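Small parts storage: one part per cell, or everything in one tray?

Workshop and Garage > Storage and Sorting

darus_bench
Posted 2024-12-12
Hello to all. I am repairing small pumps and old sewing machines in my workshop, and I have a question about how to keep the metal parts during a job. English is my third language, so please excuse me if some part has a different name where you live.

Until March I was putting everything in one coffee can. Nuts, bearings, spacers, all together. When the job was finished I always had one part left in the can, and I did not know from which place it came. My wife said the pump was working anyway. This did not make me calm.

Now I use a blue plastic tray with small square cells, and next to it a shallow steel tray with round holes in the bottom. I took the plastic tray from Mamo, order number 1117, and the steel one was in a box of old kitchen things at the Darusberg flea market. On the table I put light blue plastic sheeting, so that oil does not go into the wood.

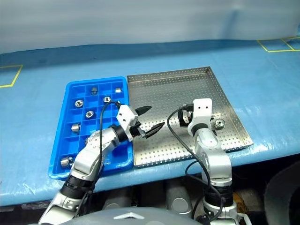

My rule is that each part gets its own cell, also when the next cell is empty. Two hexagonal nuts can look the same to the eye and have a different thread, and I have already damaged one bolt in this way. The steel tray is for parts which must be washed or which I want to look at again. After washing, the part goes back to the same cell it came from.

My question is about the cells. They have no numbers and no names. How do you mark them? I tried a paper label, but the oil destroyed it in one evening. Also I would like to know if other people think this is too much work.

kettlebolt
It's too much work. Sorry, you asked. I use a magnetic bowl and a phone. Take a picture at each step, throw the part in the bowl, keep moving. For a small pump you have what, a dozen parts? You can tell a bearing from a nut.

darus_bench
Thank you for the direct answer. The bearing and the nut, yes, I can tell. The two nuts I cannot always tell. And a magnetic bowl does not hold brass or most of my stainless parts, they only lie there.

pine_street_repairs
Magnets also leave your small steel parts magnetized, and then they pick up every bit of filings on the bench. I would keep bearings far away from one.

For the marking: paint pen on the rim, letters across the top and numbers down the side, like a map. Then you write "B4, spacer, flat side toward motor" in a notebook. Wipe the rim with alcohol first and let it dry well. Mine have lasted for years.

kettlebolt
My bearings are fine. Been doing it this way on 100 jobs or more.

oldzustar
I have the Zustar 568 on my bench right now and I'd like to see anybody put that back together from a bowl. Four washers that differ by a hair. Cells all the way.

One thing I would change is having the two trays touching. Leave a gap. I had mine pushed together and caught the edge of one when I moved the other. Everything jumped out of its cell, and there went the whole system.

darus_bench
To oldzustar: this is a good point, I did not think about it. I will leave space of one hand between them.

To pine_street_repairs: the map idea is very nice. Do I need a special pen? My tray is smooth plastic and quite soft.

pine_street_repairs
Any oil-based paint pen, white shows up well on blue. Test it on the underside. Some solvents will attack soft plastic, so check that your cleaner doesn't take the paint off too.

millie_threads
Sewing machine person here! I do it a bit differently, I fill the cells in the order the parts come off, starting top left and going row by row, and then I just go backward when I put it together. No notebook. The trouble is when you get interrupted and forget where you were, so I put a button in the last cell I used.

kettlebolt
A button. OK, that one I like.

darus_bench
The order method is interesting, but my parts are now spread in all the tray, because I choose the cell by where the part sits in the pump. Upper parts in upper cells, and so on. Maybe it is not logical for another person, but I can read it quickly.

millie_threads
If you can read it, keep it. What do you do with parts too big for a cell?

darus_bench
They lie on a towel at the back of the bench. For very long shafts I have a wooden box from Nutix with 8 sections, but the lid does not close correctly.

oldzustar
Same box here. Take the hinge pin out and turn it around, the lid will close.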